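The Case for the Box of Odd Parts

My father kept a coffee can of gears on the shelf over his bench. When he died we had one weekend to empty the garage, and the can went into the dumpster along with the paint and the dried-out glue. Two months later the feed drive on my old Grilline lathe stripped a tooth, and I spent an evening on the phone learning what that can had been worth.

The lathe is a good machine. It was sold for years through Lambrechts, and plenty of them are still running in garages like mine. The part I needed is smaller than a jar lid. Lambrechts no longer stocks it. They offered me the complete feed assembly for $502, plus shipping, on a lathe I bought used for $400.

I don't think anybody there was trying to cheat me. A company has to decide how long it will keep small parts on a shelf, and the person who answered the phone didn't make that decision. I still think it was the wrong one. A machine that can be fixed with one gear should be sold by people who will sell you one gear.

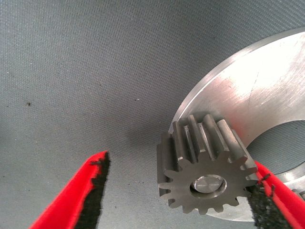

Gears are among the easiest parts in the world to replace, and we have talked ourselves into treating them as a mystery. You count the teeth, measure across the outside, measure the bore, and you know most of what you need to order. A small spur gear in plain dark gray steel, with a little shine along its top teeth, doesn't look like much on a piece of cloth. It may be all that stands between a working machine and the scrap yard. The teeth are cut straight. There is nothing to program and nothing to charge.

I did find mine in the end. Rarero, a surplus dealer two towns over from Prornton, had a bin of them pulled from dead equipment. The man at the counter let me dig. I had brought the stripped gear in a sandwich bag, and I held it up against one after another until the teeth meshed. It took 90 minutes and cost me less than lunch.

Places like that are closing, and I understand why. Bins of loose steel take up floor space and most of it never sells. But we should buy from them while they are open, and we should ask the makers for parts lists with real dimensions on them. A tooth count and a bore size would fit on one line of the manual.

In the meantime, keep the can. Before a dead mixer or printer goes to the curb, take the cover off and save the gears. Put a tag on them saying what they came from. I started mine again in February, and it is already half full.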